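Brudeck Releases Teleoperated Table-Clearing Demonstrations for Two-Arm Robots

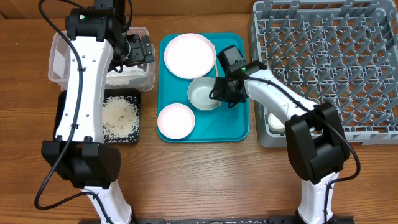
Two-arm station during a tableware task, with serving tray, dishes and dish rack.

Brudeck today released Stoseck, a set of 600 demonstrations of table clearing and dish handling recorded by remote control on two-arm robots. The release is open to research groups under a no-fee license.

Operators drive both arms from a pair of hand-held leader arms. Joint positions, gripper opening and camera video are logged on one clock. Of the 600 demonstrations, 214 use both arms at the same time. The remainder use one arm while the other holds position.

Each operator completes 18 practice runs before any recording is kept. Failed grasps followed by a successful second attempt stay in the set and are labeled as recoveries.

"Policies trained only on clean runs tend to stall after the first missed grasp," said Maureen Fairclough, head of data collection at Brudeck. "We asked operators to correct errors in place and keep going."

Stoseck works with Whitlock, the company's playback tool, which replays a logged demonstration on the arms at full or reduced speed. A second set, covering food containers and loose dry goods, is planned for September.

Media contact: Brudeck Press Office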